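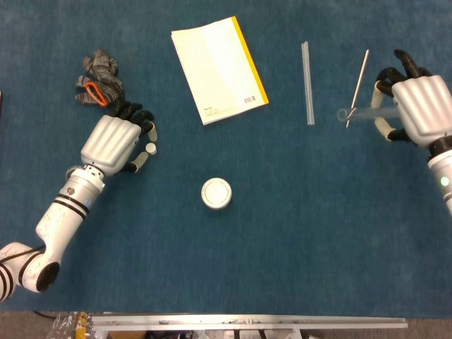

Jun 2, 2019

Match balls back from Lerdale, end of season check

Long entry, I'm afraid, so put the kettle on. I wanted to get all of this down while it was fresh, and I've already caught myself forgetting which sack the odd ball came from.

The Lerdale lot sent back their whole season's worth of balls at the end of May, which was earlier than I'd expected and very welcome, as their last home game was played in a proper downpour and I was dreading the balls sitting in a wet sack for a month like they did last summer. They had been dried off before they were packed (bless them) and most even had the air let down a little for the journey. They are nearly all Charpentiers, the stitched ones, with a handful of Kavitz balls mixed in from the autumn when the Charpentiers were late and the club had to borrow whatever would go round a corner flag and into the net. I've put the Kavitz ones on the lower rack and I would be grateful if they could stay there until I've finished, even if somebody needs a ball for the yard at lunchtime. There are plenty of old ones in the bin by the door for that!

What I'm trying to find out, for anybody picking up this book later, is whether the complaint from the goalkeepers is a real one. They've been saying since the clocks changed that the balls "go heavy" in the second half and that goal kicks drop short of where they're wanted. The coaches put it down to tired legs. The keepers put it down to the balls. I have a foot in both camps, having played in goal for a good many winters and having had very tired legs for all of them, but I'd like something better than my own sympathies to go on.

Pressure first. I used the Wiltik gauge for everything and not the little pencil one, which I no longer trust after it gave me three readings for one ball without my moving my feet. Every ball was pumped to 782 millibar, left on the rack overnight, and read again in the morning before the heating had properly come on. I know 782 looks a silly number to choose. It's where the Lerdale kit room sets theirs, near enough to the middle of what the keepers say they like, and it came out of an old conversion somebody wrote on the inside of their pump cupboard. I thought it more useful to copy what they do than to tidy it up and end up testing something that never happens on a match day.

The Charpentiers held up very nicely overnight, with one exception, which I'll come to. The Kavitz balls all lost a bit. I don't mean they went flat, or anything you would notice by pressing with your thumbs, but each one of them was down in the morning, and I did it over a second night to be sure and got the same again. I changed the needle in between and wetted it both times. I suspect the valves, and I suspect the valves chiefly for the reason that I always suspect the valves. A drop of soapy water on each should settle it, and I'll do that next time I have the bench to myself for an hour.

The exception: a Charpentier with a green marker dot by the valve, which was noticeably soft by the morning and softer still by teatime. I dunked it and there was a very fine string of bubbles coming up through a seam well away from the valve, so it's the bladder. The panels are in lovely condition, which makes it a pity. I have unpicked bladders before and put new ones in, and it takes me most of an afternoon and a good deal of muttering, so it has gone in the "perhaps in the winter" box along with the others that are waiting for me to feel strong.

Then the bounce. I dropped each from 2 metres on to the steel plate and watched for the top of the rebound against the board. It's a tedious business and you have to get your eye level with the mark or you'll flatter every ball you test, so I sat on the low stool the whole time and my back is telling me so as I write. The dry Charpentiers were very consistent with one another, more so than when they were new, if I'm reading last August's pages correctly (my handwriting in August was a disgrace, and I've promised myself to do better). I had rather expected a season of being walloped to spread them out. If anything they've settled in together, like a back four.

The Kavitz balls bounced a touch higher when dry. You can feel it in the hands too, they're livelier and a bit pingy, and I do remember the Lerdale forwards being fond of them in October and the defenders being much less so. I've no view on who was right. It would depend what sort of afternoon you'd had.

Now the wet test, which is the bit the keepers care about. Each ball went into the trough and was turned and squeezed by hand the way we've always done it, a full turn and a gentle squeeze, over and over, trying to keep to a steady pace and not speed up when the wireless got to a good song. I gave each one 300 turns. I had meant to do fewer, but I looked back at the entry from the winter before last and that was what we did then, and it seemed a shame not to be able to compare. Hands like prunes afterwards. If we're going to make a habit of this then I'd like to look again at the idea of a paddle, and I know I've said so before, and I know it was me who took the last paddle apart for its bearings.

Everything was wiped with the same towel, or the same pile of towels I should say, and weighed straight away. All the balls took up some water, as you would expect. The Charpentiers took up more than they did when they were new, and the ones with the most scuffing along the seams took up the most, so that I could very nearly have put them in order by looking at them before they went anywhere near the scales. That pleased me no end. It also makes me think that the keepers have got something, though perhaps less than they think they have. A scuffed ball that has been rolling about on wet grass through a first half is going to be heavier for the second, and the Lerdale pitch holds water down the far side like a saucer.

The Kavitz balls hardly took up any. I weighed the first one twice, thinking I'd forgotten to dunk it. So there is the puzzle for whoever orders next season's: a ball that loses a little air and stays light in the rain, or a ball that keeps its air beautifully and has a drink at half time. I'd pick the Charpentier myself and look after the seams better, but I'd want to see the kicking results first, and those are only half done.

About those. I set the kicking wall up in the yard and gave the first Charpentier its 100 strikes, wet, with the ball topped back up to the Lerdale pressure beforehand. All went well and the gauge read only a hair lower at the end. I then started on the first Kavitz and had to stop, as the rain came on sideways and the chalk marks on the wall washed clean off while I stood there looking at them. So that one doesn't count and will need doing again from the start. Please don't copy the part-finished tally from the yard clipboard into this book. I've crossed it out, but the pencil was damp and it may not look very crossed out.

A few odds and ends before I lose them.

The Wiltik gauge needs its case back. It's been living in the drawer with the studs and spanners and the glass has a new scratch. It still reads true against the big dial, I checked at the start and again at the end.

We're low on needles. We're always low on needles. I've put them on the list, and I have also moved the few we've got into the tobacco tin on the top shelf, so if you can't find one, look there before you open a new packet.

Glycerine is nearly out as well. There's enough to do the valves on the Kavitz balls, I should think, as long as it isn't used for anything else in the meantime.

Lerdale asked whether they could have some of their balls back early for the summer five-a-sides. I've said yes to the ones I've finished with, provided they go out as they are and aren't pumped up hard for the small pitch and then sent back to me in that state. They're in the net bag hanging behind the door, with a label. The green dot one is not to go, however good it looks.

One more thing about the towels. I weighed them out of curiosity, before and after, and the first towel of the afternoon took off a good deal more water than the last one did, which stands to reason with the last one being half soaked already. It means the balls I weighed late may read slightly heavy against the ones I weighed early. The Kavitz balls went last, so if it has done anything it has been unfair to them, and they came out lighter regardless. I don't think it changes the story, but next time it's a fresh towel for each ball, and I'll bring a bag of old ones from home.

Still to do: soapy water on the Kavitz valves, kicking wall again from the beginning when it's dry enough for chalk, and seam wax on two of the scuffed Charpentiers, then back in the trough with them to see what difference it makes. The wax is in the cupboard under the sink, behind the bibs.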